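Subject: Re: [teach-jobs] Rongate openings, housing and application packets

On Sunday a list member wrote:

> Has anybody applied for the science or primary posts at Rongate
> Secondary? The notice says housing is provided "where available"
> and gives no pay scale. I have a job at Jurton now and would have
> to give notice before the term ends. Also, do they still want paper
> copies, or is the online form enough?

I applied for the primary post in January and went through the whole process, so I can answer most of this.

Pay first. The notice leaves it out, but the office will send the scale if you write and ask. It is the same one Hurell uses. Years at a private school count only if your letter of service gives start and end dates for each grade you taught. Mine did not, and I had to go back and get a new one.

Housing means a room, and single teachers get first pick of what is near the school. The rent is 160 a month and comes out of your pay. Bedding is not included. Families are put on a waiting list, and I would not count on anything before the second term.
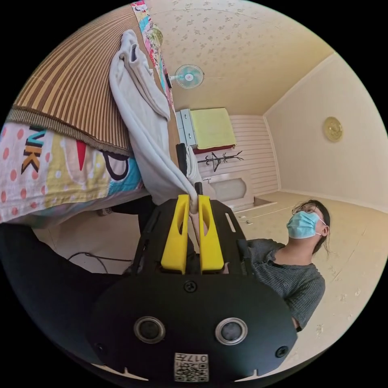

Small bedroom, white cloth hanging down from the bed

The interview day is long. There is a written test in your subject, then a demonstration lesson of 30 minutes, then the panel. You get the topic for the lesson the evening before. Bring your own chalk or markers.
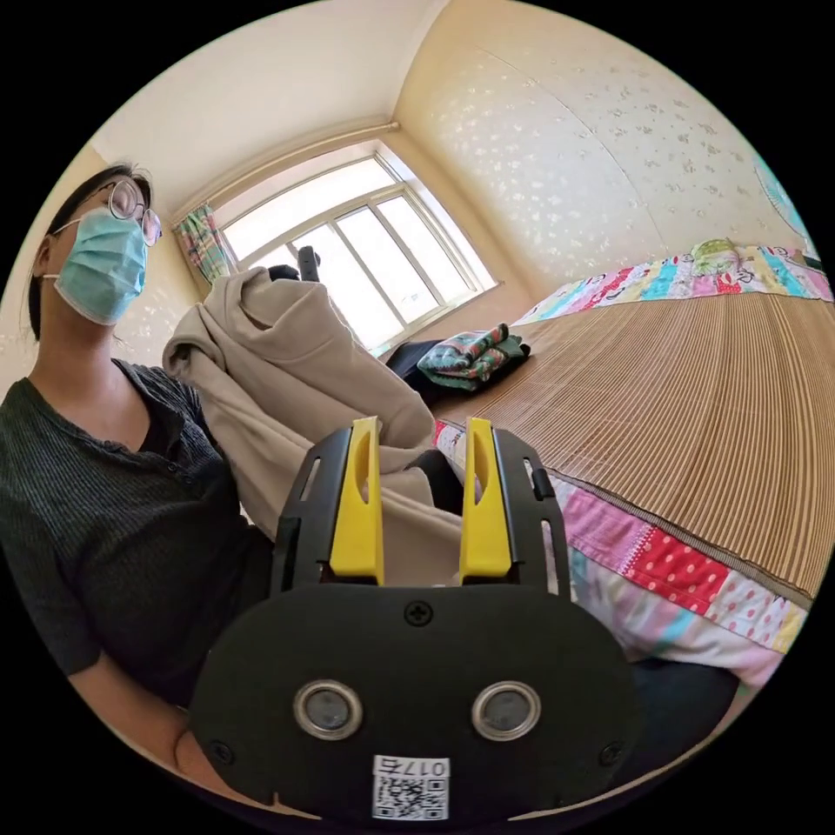 The demonstration lesson is in front of a real class, and the primary children sit close. If you have a cough or a cold, the school asks you to cover up and will not hold it against you. A disposable mask like the light blue one in the photo is fine, worn over both the nose and the mouth. Speak slower than you normally would — the back row has trouble hearing even without one.

On the paper copies: yes, they still want them. The online form only gets you a number. You need two sets of certificates, one for Rongate and one that goes on to the district office at Ngui.
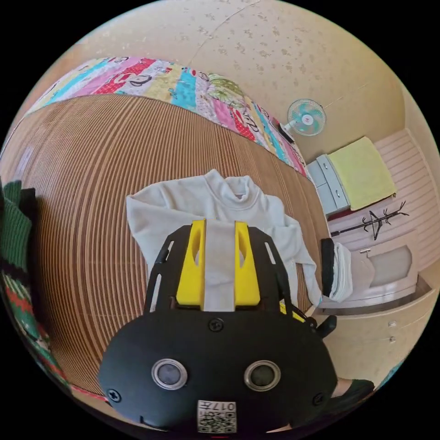 Packets are sorted by the application number, and the number has to be on the outside of the envelope as well as on the form. Print it on a plain white label, large enough to read, and check which way up it is before you stick it down. A short code like the 017H in the picture, printed upside down, is easy to get wrong when a clerk is going through a stack. Put 3 passport photos inside with your name on the back of each.

As for notice at Jurton, I would wait for the signed letter. The phone call is not an offer. My letter came two weeks after the call.

If you are applying for science, ask whether the post includes lab duty. It was not in the notice when I looked.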